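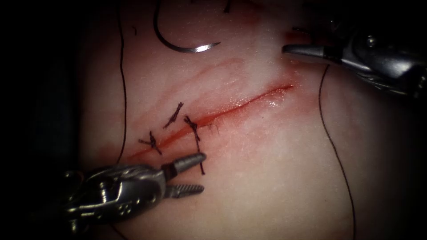

Pad 6, three knots in, upper right half still open.

Nov 4, 2018
Skastovthorpe, wet bench
C. Lumbao

Quiet day in the building, so I had the wet bench for myself and could leave the things where I put them. Plan was to close one straight cut on pad 6 with interrupted stitches, start from the lower left end and go up. After this, write down the spacing and the tails while I still remember, because last time I wrote them in the evening and half of it was guessing.

Pad preparation. Pads 5 and 6 came out of the refrigerator together, from the Grurkeo box. I let them stand covered for 40 minutes. In May we used them directly from the cold and the surface was stiff, the needle went in with a small jump and we got holes larger than we wanted. With the waiting it is much better. I wet the surface with saline before the cut and one more time before the first stitch. The top must stay moist but there should be no pool on it. When there is a pool, the thread floats and it is hard to judge if the loop lies flat.

Pad 5 I used only for trying the needle and for warming up my knots. Nothing to report from it, except that one corner was soft and did not hold. I put it in the waste bag after.

The cut. Straight, diagonal over the middle of the pad, done in one pass. I am content with the line. It becomes thin toward the upper right end, where I was already lifting the blade. This is a habit of mine and I should correct it, because the last part is then more shallow than the rest and it closes almost alone. A stitch there tells us very little. Next time I will stop with full depth and lift straight up.

The lower left end has the opposite problem. There is a smear below and to the left of the cut, and the pink stain around the line is the strongest at that end. I first wanted to wipe it and then I left it. Wiping pulls on the edge, and I did not want to open the first stitch. But for the record, the smear makes it more difficult to see the true end of the cut, and this matters for deciding where the first stitch goes. Maybe a small dab with wet gauze before the first needle, never after.

Stitches. All single, black thread, each one tied and cut before I go to the next. Notes in order:

First (lowest, nearest to the end of the cut). The knot is tight but it made a small dark lump with short tails, and the tails are frayed. They lie across the wound line at an angle. I think two reasons are possible. Either the thread was already tired from the practice on pad 5 (I used the same piece, to save, and this was a false economy), or the scissors are not sharp any more. I changed the piece after this stitch, to be sure.

Second. The best one to my eye. It sits a little higher, on the upper side of the cut, short, with the ends trimmed and pointing up and to the right. The bite felt equal on both sides. I would like all of them to be like this one. What I did different: I waited a moment before the second throw and I let the edges come together first, and only then I pulled.

Third. Knot just above the cut, good position, but it is the longest of the three and one tail goes down across the cut and ends below the wound. I had not enough discipline with the short end. A long tail over an open line is bad for two things: it can be caught in the next loop, and it hides the exact place where you want to look for a gap. I must trim before moving on, even if the knot itself looks good and I am impatient to continue.

Spacing is short and fairly even, better than I expected. I did not mark the positions before. Crisanto of May would have marked them with the pen and then the ink would have spread on the wet surface, as it did on almost all the pads from that series. So no pen. I judged each distance from the one before it, and this works as long as the first distance is right. If the first one is wrong, all the others will copy the mistake.

Pause after the third. I stopped and looked at the closed half and the open half together for some minutes. It is useful to have both on one pad. In the closed part the color stays along the line between the knots. In the open part there is red and wet all the way until it gets thin. I had planned to do the whole length without stopping, but I believe the pause should become part of the procedure. When I continue without looking I repeat my errors with great accuracy.

Continued. Trimmed the tail of the third one. Then stitches four, five and six, with the new piece of thread. Short remarks only:

Four: good. A little more tension than number two, edges slightly raised. Acceptable.
Five: first attempt pulled out on the upper side because I entered too near to the edge. Removed it, wet the surface again, entered further away. The second attempt held.
Six: in the shallow part, as I said before. It holds but I do not count it as information.

I did not fray any tail after the first one. This would say that the tired thread was guilty and the scissors are innocent, but I used the middle part of the blades for the later cuts and I am not certain if I used the tip for the first. So the question stays open. Please do not throw away the scissors yet, I will test them on a fresh piece.

Pull check. With two forceps, gentle, across the line, between each pair of stitches. Small gap between first and second, nothing between second and third, nothing between third and fourth. Between four and five there is a gap, and I think the reason is the damage from the stitch which I had to remove. The gap near the first one I cannot explain well. Perhaps the lump is lying on one side and holds the edge up. I would like that somebody else looks at this before we decide, because my eye is already in love with the explanation.

Time. I started too early to write the times, meaning I forgot. The second half took roughly 11 minutes by the wall clock, with the repeated number five included. No value for the first half. On the next pad I will write the time at every knot, also if it breaks the rhythm.

About the thread. The black is a good choice and I want to keep it. Against the pale pad and also against the red line, the tails are easy to find. Enriquez sent us a small packet of the undyed one to try, and I did try it on a leftover piece last month, and I lost the tail two times in the wet. For teaching it may have some value, as a harder exercise. For our notes on knots it only gives us eye pain.

About the surface. These pads are lightly mottled with pink already where you have not touched them, and they shine when they are wet. It is easy to take a pink streak for a stain from the cut. I recommend to look at the pad before cutting and to make a rough sketch of the streaks. On pad 6 I did not do it, so my comment about the stain at the lower left end is for the strong part only. For the weak color further away I make no claim.

The Grokari sheet asks for a grade from the person who does the closing. I gave it a 3 for the whole line. It would be more if the first stitch was clean. I do not like that the sheet has one grade for everything, and I wrote each stitch on the back. If we agree, I can make a version with one row for each stitch and two columns only, one for knot and one for tails. More columns and people will start to leave them empty.

Cleaning. Tray washed and dried, bench wiped two times, sharps in the yellow container (it is nearly full, will need a new one before the next session). Pad 6 is in the refrigerator, lower shelf, covered, with my initials and the number on the lid. Please look at it tomorrow and not later, the edges will dry and after that the gap near the first stitch cannot be judged. Saline bottle is one third full. I opened it today and wrote so on the label.

To do for pad 7:
Fresh thread from the beginning, warm-up piece goes in the bin.
Full depth until the end of the cut.
Dab the lower end before the first needle.
Sketch of the streaks.
Trim both tails before the next bite, without exception.
Write the time at every knot.
Stop after the third and look.

One more thing which I nearly forgot. The lamp on the left side makes small white points along the wet line, and in some places I took them for a gap. When I moved my head they moved also. I turned the lamp down a little for the second half and it was easier. Somebody please check if the screw of the lamp arm can be tightened, it was slowly going down during stitch five and I had to lift it again with my elbow.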